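Inside the Futlow Towers: A Gallery
April 2024

We have 22 retired office towers on the benches at Joltorberg right now, and I have been having the best time opening them up. They came over from the Grekau branch in March, and most people would only ever see the outside of them, which is a shame - the inside is where all the good stuff lives!

I'm a sucker for old desktop cases. Everything has a color, everything has a clip, and somebody once sat down and worked out where each cable ought to run (and then somebody else came along years later and ran it a different way). I could spend an entire afternoon on the drive bays alone, and last week I pretty much did. 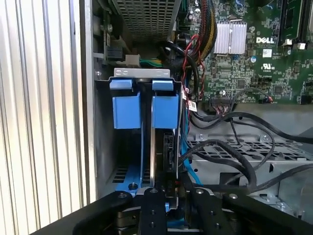 Blue caddy with its two release tabs, a black hard drive sitting upright inside. Love that bright SATA cable down the side!

Blue plastic on a drive caddy always cheers me up. Squeeze the tabs, lift, and on a good day the whole thing slides out with the drive still in it. On a bad day you go looking for a screw. We unplug the data and power cables first and tuck them back out of the way, then the drive goes into a padded tray with its tower number written on tape.

The sizes are all over the place, by the way. The smallest drive so far was 68 GB and the biggest was 300, and I had a soft spot for the little one right away.

Next up is the Maillard bench, with around 32 power supplies waiting to be sorted by plug type. I'm bringing the good flashlight and a big thermos of coffee, and more pictures will go up on this page once the first shelf is done.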